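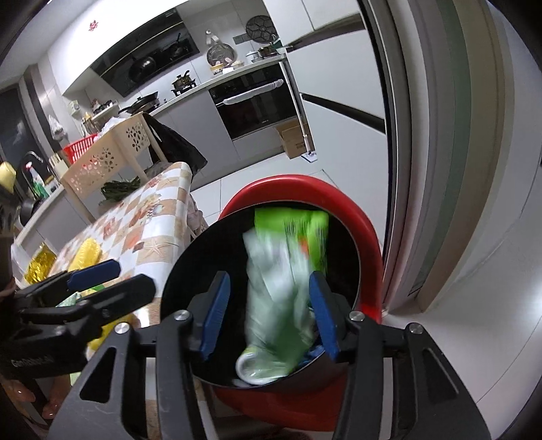 Last changed: Fri 21 May

Resin bond pads, grit order, and why my edge went gray

I have been finishing the offcut of dark granite that Hagos Jemal gave me in November. It is a vanity top with one straight edge and one radius corner. The flat face came from the yard already polished. The edge was bridge sawn and had blade marks deep enough to catch a fingernail.

Machine: a variable speed wet polisher from Elby, center water feed, standard threaded spindle. Pads: a set of four-inch resin pads from Tomoana, hook and loop, on a semi-rigid backer. I started with the flexible backer and changed after the first grit. On a narrow edge the flexible one wraps over both arrises and rounds them. If you want a crisp edge, use the stiffer backer and put the small bevel on by hand at the end.

The first attempt went through the grits in the usual order and stopped improving at 500. The edge had a uniform gray haze at 1000 and it did not go away at 3000. I assumed the pads were glazed, so I dressed them on a piece of old sandstone and went again. Same result. The haze was fine scratches left over from the 50 pad, which I had run for too short a time and at too high a speed. Each later pad had polished the tops of those scratches and left the bottoms alone.

Second attempt, from the beginning:

50, slow, plenty of water, until every blade mark was gone. I wiped the stone, let it dry fully and looked along the edge with a flashlight held low. Wet stone hides scratches at any grit under 1000.

100, at right angles to the previous pass where the width allowed. On an edge this mostly means tilting the travel, which is awkward but worth doing.

200, same speed. Rinse the stone, the pad and the backer before this one. One grain of 50 caught in the hook layer will put you back at the start.

500, slightly faster. The stone should show the shape of a window in it when dry, without any detail.
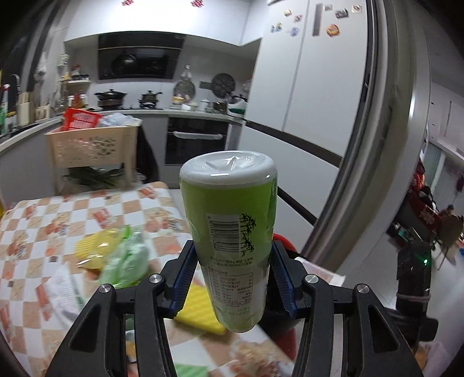

Kitchen table, tall green bottle.

After that, 1000 and 3000 at moderate speed with less water, then a dark buff. The buff needs some heat to work and too much water keeps it from getting any. I feed just enough to keep the slurry from drying at the rim of the pad.

On the radius corner I kept the polisher moving the whole time and never leaned on it. Resin pads leave a flat wherever they pause on a curve, and a flat at 100 is still there at 3000. Mine has one, on the underside, where it will face the wall.

Jarrah Cosgrove wrote to ask whether metal bond pads would be quicker for the first two steps. They would. They cut faster and last longer, but they leave a deeper scratch than a resin pad of the same number, so going from metal 100 to resin 200 is asking for trouble. Drop back to resin 50 or 100 after the metal and work up. For one short edge I would not buy them.

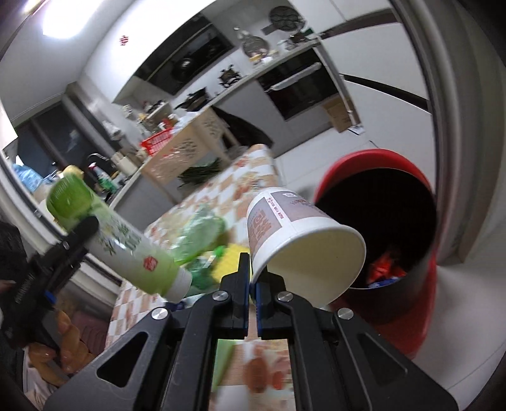 The same goes for mixing brands. I tried a Flusska 500 in the middle of the Tomoana set when my own pad lost its hook backing. The number is the same and the scratch pattern is not. It left swirls that took a long session with the 1000 to remove. The Flusska pad may be perfectly good inside its own set. I have not tested that.

Pad wear so far: the 50 has lost half its segment depth. The 100 and 200 are down a little. Everything from 1000 up looks new. If I were buying again I would order two of the 50 and one of each of the rest.

Safety points, briefly. Use a GFCI outlet and put a drip loop in the cord. Wear a respirator even when working wet, as slurry that dries on the floor becomes dust when you walk on it. I hose down before it dries and keep the slurry out of the drain by settling it in a bucket overnight.

The sink cutout is next. The yard in Vunerville quoted 761 for cutting and polishing it, which is more than the polisher cost me. I have a template in hardboard and will try the inside edge on scrap first, with three-inch pads on a smaller backer.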